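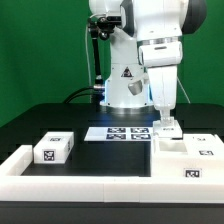
When does the Tamdale garden open for the season? The gate opens as soon as the water is turned back on, and this year we voted to leave the date up to whoever checks the pipes.

Tamdale Community Garden, minutes of the members' meeting, 2/8/18

I'm taking notes again, so forgive the spelling. We started late (the coffee took forever) and went straight to plots. We have 63 plots and every one is spoken for except 4 along the back fence, the ones that get shade from the Cerkow building all afternoon. I said I'd happily take one for lettuce and mint, and two other people perked up at that, so we may fill them yet!

Last meeting's minutes were approved with one fix. I had written that the compost bins were being moved to the north side. They're staying put, and it's the tool rack that moves.

Plot fees stay at 30 dollars. There was a fairly long back-and-forth over charging half for the shady ones, and I got a little carried away arguing for it, but the vote went against me. Fine. I still think mint should be cheap.
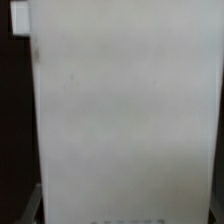 OLD BUSINESS

Seed order. We're going with Kao again for the beans and squash, and trying Prukari for tomatoes, mostly on the strength of the paste tomatoes a few of us grew last summer. The order goes in once everybody has handed in a sheet. I have 70 blank sheets in my bag, so please take one, and please write the variety name out in full. "The yellow ones" doesn't help me.

Hoses. Two leak at the coupling and one has a split near the middle. We agreed to replace the split one and put new washers in the others. I'm buying the washers.

NEW BUSINESS

Somebody asked for a later cleanup date in the fall, and we talked about August too, when half of us are away and the weeds go wild. The plan is a watering swap list on the shed door. Sign up in pairs if you can.

Raised beds were put off until next time. We ran out of time, and the measurements I brought were for the old beds anyway (sorry!).

Meeting closed after the hose talk wrapped up. Seed sheets come back to me or go in the box by the gate.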